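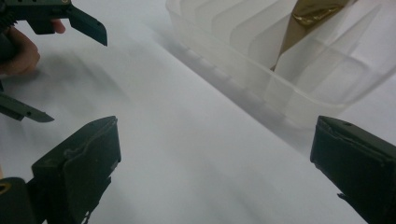 Section 4. Starting a shift with the hand-held grippers

Welcome to the bench! If you packed by hand at Ferraro before August, most of what you know still counts, and you'll find the grippers take a little getting used to in the wrists and very little anywhere else. Your picks are recorded and used to teach the Horkusby arm, so what we ask of you now is a steady, natural way of working. Speed can wait.

1. Sign in at the bench screen and choose your own profile. Please don't borrow a neighbor's, even for five minutes, as it muddles the hand settings for both of you.

2. Check the finger pads on both grippers. If a cover has lifted badly or slides under your thumb, hand the gripper to Yolotzin Tovar and take a spare.

3. Wipe the white work surface and set the divided container toward the back, where you can reach every slot without leaning.

4. Open and close each gripper three times over the bare surface. The screen should show a green bar for each hand.

Caution: Keep loose sleeves, lanyards and the fingers of your other hand out of the jaws. They close more firmly than you'd expect.

5. Open the jaws wide before you come down to the surface, then approach slowly.

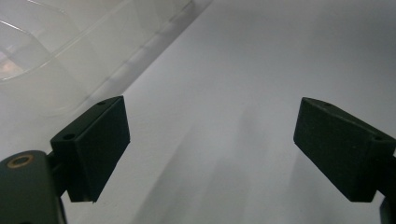

Stop for a moment with the jaws still open, and only then move in and close on the item. That little pause feels silly at first – Bakari Mfaume says he caught himself doing it at home with the salad tongs – but it marks the start of each pick in the recording.

6. Lift, carry and place the item upright in its slot. If you drop it, leave the recording running and pick it up again the same way.

7. Rest both hands after 20 minutes. The screen will remind you, and the break is paid.

Note: Your pick count isn't used for reviews or pay. Andor Lakatos put this in writing for the whole floor, and a copy hangs by the lockers. When the arm takes over the night packing, the people on that shift move to checking and bench work at the same rate.

Questions about your schedule go to Mỹ Từ, extension 114. For a gripper fault, note error 1249 if it appears and call Nassoro Rashidi.

Revised November 2023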